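Jastudik Desk and Hutch - Set-Up and Care Guide
Section 4: Setting up and looking after the work corner

Read Section 3 first if the hutch is not yet fixed to the desk. The steps in this section start with the desk standing on all of its legs, the back panel on and the screws tightened.

You will need a soft dry cloth, a pencil, a few reusable cable ties and a wastebasket with liners to fit. A second person is needed for step 1.

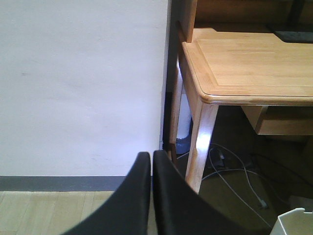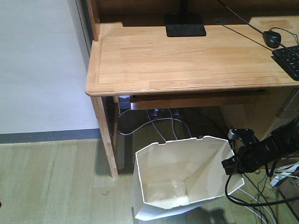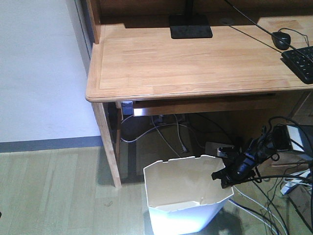
4.1 Placing the desk

1. Lift the desk into position with one person at each end. Do not drag it. The square legs have flat ends and will mark a wood floor if they are pushed sideways under load.

2. Leave a gap between the desk and any side wall. Two fingers' width is enough. The wood moves a little with the seasons, and a desk jammed tight against a wall will rub the paint.

3. Check that the desk does not rock. Press on each front corner in turn. If one leg is short of the floor, slide a felt pad under it and check again.

4. Look at where the wall outlet is before you go any further. You should be able to reach it by kneeling at the open side of the desk. If you have to move the desk to reach the plug, choose a different position now.

Note: Baseboards vary in thickness. If the back legs touch the baseboard before the hutch touches the wall, leave it that way. Do not trim the legs.

Caution: Do not stand the desk directly over a floor vent or against a radiator. Dry heat opens the glued joints in the top, and this is not covered by the guarantee.

4.2 Monitor, keyboard and mouse

1. Wipe the desktop with the dry cloth. Grit under a stand base will scratch the finish the first time the stand is turned.

2. Set the monitor stand near the back of the desk with the cable grommet to one side of it. Keep the base clear of the grommet so that plugs can pass.

3. Feed the monitor cables down through the grommet one at a time. Put the larger plug through first. If a plug will not go through, take it down behind the desk instead. Do not enlarge the hole.

4. Place the keyboard where your forearms can rest on the top without pressing on the raised front edge. The edge is rounded, but leaning on it for a full working day is uncomfortable.

5. Place the mouse on your usual side. Leave enough slack in the cable for the mouse to reach the full width you use. A cable that pulls tight over the back edge will wear through in time.

6. Sit down and try everything before you tie any cables. Most people move the keyboard at least once.

Note: Rubber feet on some stands and keyboards can leave a dull ring on an oiled top. Lift them and wipe underneath every month or so. If a ring has already formed, see 4.5.

4.3 Cables under the desk

The space under the desk is deep and fairly dark, and cables left there tend to spread across the floor. It is worth doing this part properly once.

1. Switch off everything on the desk and unplug it at the wall.

2. Pull all the loose cables out to the front, where you can see them. Unhook any that cross or are looped through each other.

3. Set aside any cable that is not connected at both ends. Store it somewhere else.

4. Place the power strip against the back wall, away from your feet and away from the chair casters. Lay it flat with the sockets facing up.

5. Plug in the monitor first, then any chargers. Large adapters should go at the end of the strip so that they do not cover the next socket.

6. Gather the extra length of each cable into a flat loop as wide as your hand. Tie it loosely. Do not wind a power cable into a tight coil.

7. Run the tied cables along the inside of the back leg. Leave the last part free so the desk can be pulled forward for cleaning.

8. Plug the strip in and switch on.

Warning: Do not plug one power strip into another. Do not run cables under a rug or under a desk leg.

Warning: Do not staple or nail cables to the underside of the top. The top is not as thick at the inset panel as it is at the edge.

Note: If you use a strip with a switch, keep the switch end nearest to you. Dorin Filip in our workshop ties a short piece of colored tape around the plug end of each cable and writes on it what the cable is for. We now do the same with every desk in the Tiludthorpe showroom, and it saves a lot of crawling.

4.4 Wastebasket and liner

1. Stand the wastebasket beside the front left leg or just in front of it. Your feet will find it if it goes underneath, and it will sit on the cables.

2. Open the liner fully before it goes in. Shake it once so that the bottom drops.

3. Lower the liner into the basket and push the bottom down by hand until it touches the base. Trapped air keeps it up, so press the air out along one side.

4. Fold the top of the liner outward over the rim all the way around. Allow a fold at least as deep as your thumb is long. A narrow fold slips in as soon as something heavy is dropped on it.

5. If the liner is too wide for the basket, gather the extra at the back and tuck it under the fold.

6. To change the liner, free the fold first, then draw the edges together and lift straight up. Hold the basket down with the other hand. Do not tip a full basket toward you.

7. Check the bottom of the basket for scraps before you fit the next liner.

Note: Liners sold as "small" differ a good deal between makers. Take the basket measurements with you, including the distance around the rim. The bag has to stretch over the rim, so that is the measurement that matters most.

Caution: Do not put hot ash, oil-soaked cloths or batteries in the wastebasket. Cloths used with finishing oil can heat up by themselves. Lay them flat outdoors to dry before throwing them away.

4.5 Care of the top

Daily: Wipe with a dry cloth, following the direction of the strips. Go around the inset border with a fingertip under the cloth, as dust and eraser crumbs collect there.

Weekly: Lift the keyboard and mouse and wipe beneath them. Sweep under the desk with a hand brush. A vacuum nozzle is fine too, but it will pull at loose cables.

Spills: Blot at once. Do not rub. Water left overnight will raise the grain, and you will feel it as a rough patch. When the patch has dried fully, rub it lightly with fine paper along the grain and apply a thin coat of Flokar oil.

Rings and dull marks: Use Flokar oil on a cloth, a few drops only. Wait one hour and buff dry.

Caution: Do not use glass cleaner, bleach or scouring pads on any part of the desk or hutch.

The strips in the top will not all stay the same shade. Light wood darkens where the sun reaches it, and the area under the monitor base will stay paler. Moving the base a little from time to time evens this out - it is easier in the first year than later.

4.6 Spare parts

Quote the part number when you order.

Part 13 - felt pads for legs, set
Part 85 - grommet insert
Part 559 - hutch fixing screws, bag

Orders and questions about this section go to Oana Nedelcu at the parts desk. For damage in transit, keep the carton and contact Sebastian Roman before assembling anything further.

Section 5 covers fitting the optional shelf to the hutch.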